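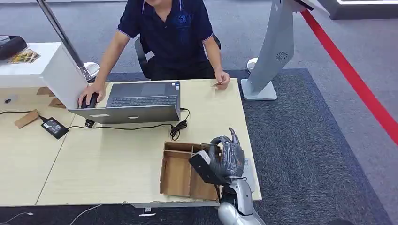 Where we're up to with the Tronstead library cards

Hi Polyxeni, and thanks again for the extra couple of weeks! You asked for the short version this time, so I'll try.

We've now signed up 153 new members at the Tronstead branch, and nearly 40 of them had never belonged to a library before (we ask on the form). The Andgate branch has been slower. The roadworks out front didn't help, and we lost 2 storytime sessions to the heat.
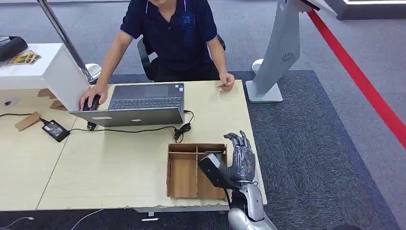 Sign-up itself is still the fiddly bit. The old form ran to six pages and people gave up halfway, so we've cut it down to one and dropped the second proof of address. What's left is mostly desk work, one hand on the mouse and a card in the other, and I'd like to get it moving faster before the summer reading club starts. Karagiannis have quoted for new shelving in the kids' corner too, and it came in under what we'd budgeted, hooray.

Spending is on track otherwise. I've moved the leftover printing money across to large-print books, as we discussed on the phone, and the Nitisetti order should land by the end of November.
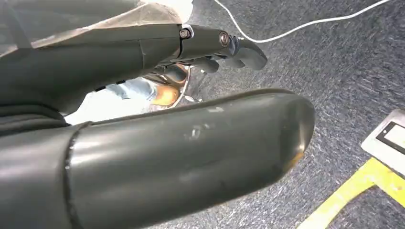

Close-up, charcoal grey with a few light scuffs.

Still to do: the Andgate signage, and a second round of letters to the schools. I'll send receipts separately.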